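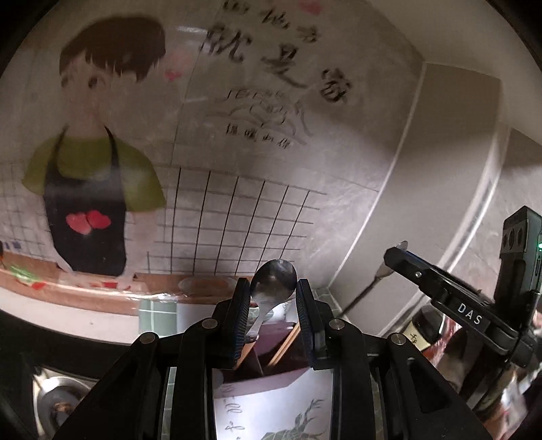

Figure 7.1 A metal spoon held upright in a two-jawed gripper, with a cartoon decal on the tiled wall behind.

Chapter 7
The Companion Character

Chapter 6 left the player alone in a cave with a lamp and a grudge. Sooner or later most adventure games decide this is too quiet and send somebody along. The companion talks, opens the odd door, gets stuck behind a barrel, and is remembered by players long after they have forgotten what the treasure was.

By the end of this chapter you should be able to tell a companion from a follower, write a page of idle talk that survives its fifteenth hearing, and explain to a patient friend why pathfinding is a matter of character.

7.1 Two ways to be followed

A follower goes where the player goes. A mule is a follower, and a good one. A companion also goes where the player goes but would like it known that there were other plans.

Take Skokusus, the long cave-crawling game we have been picking at since Chapter 2. Its first release had a follower, a porter who carried the rope and said "Right behind you" whenever the player turned a corner. The game has 300 corners. Players learned to lose the porter in the flooded gallery, and a few wrote guides on how to do it faster. The sequel kept the rope, threw out the line, and gave the porter a fear of bridges. Players now waited at the far side of every bridge. Some of them walked back.

The fear of bridges has no effect on the plot. It costs the player 15 seconds a bridge. On a schedule it looks like a fault, and in June, a few months before release, it was very nearly logged as one.

7.2 What the companion wants

Write this down before you write any dialogue. It should fit on one line and it should not be "to help the player," which is what the companion is for. In Trinda the hired guide wants to get home to Susberg with both boots. That is the whole of it, and it produces jokes, a quarrel, a betrayal in the second act and a rather good scene with a bog.

The guide in Holovko, a handsomer game with a far bigger script, wants justice, peace, and the return of the old kings. Try writing something for that person to say while the player is looking for a key.

7.3 Idle talk

Idle lines play when the player has stopped doing anything useful. The player may be thinking, or may be making a sandwich. Either way the companion should not sound as if the meter is running. Hints belong here only if they can pass as conversation, and never in the first two minutes, when the player still believes the puzzle is easy.

Before reading on, play the opening hour of any game with a companion and keep a list of everything they say to you twice. Bring the list to Section 7.4, where we will cut most of it.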